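Section 4: Running your first class with the Cletitz studio timer

Welcome to the fun part! By now your timer is mounted and paired with the Flarico speaker, and you're ready to set up a dance class from warm-up to final bow.

1. Press and hold Mode until the display shows CLASS.

2. Turn the dial to pick a programme. Tap and jazz teachers love programme 20, with its short, snappy blocks and a bright chime between them.

3. Set the warm-up length, then press Save. The colour ring turns green. 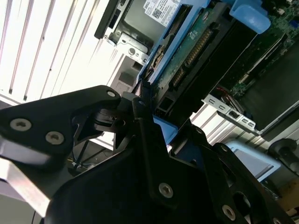 Pavithra Ramasamy writes that her junior ballet group does much better with the chime at its lowest setting, and that she saves a second copy of the warm-up for recital weeks.

What a great habit — saved copies take up hardly any room, and the timer holds up to 54 of them.

4. Load your music. Each block can have its own track, so your pliés can be slow and dreamy and your across-the-floor work as loud as you like! 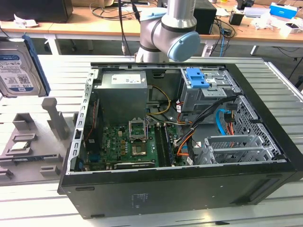 Tracks play in the order you added them. To move one, hold Shift and turn the dial until it sits where you want it.

Note: Fade is on by default. Turn it off for tap, or you'll lose the last few beats of every routine.

5. Choose your count-in. Four or eight beats both work beautifully, and little ones really enjoy joining in out loud.

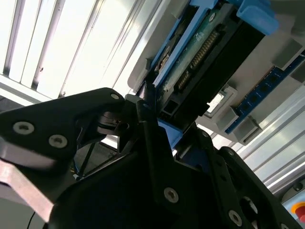
The count-in follows the tempo of the next track. If you change the tempo later, press Sync once and it catches up.

Caution: Keep the speaker off the sprung floor. Jumps can knock it over.
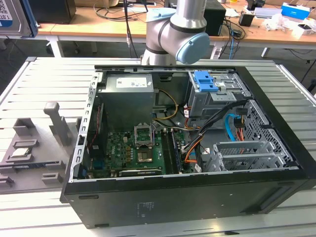
6. Press Start, step into the centre and dance!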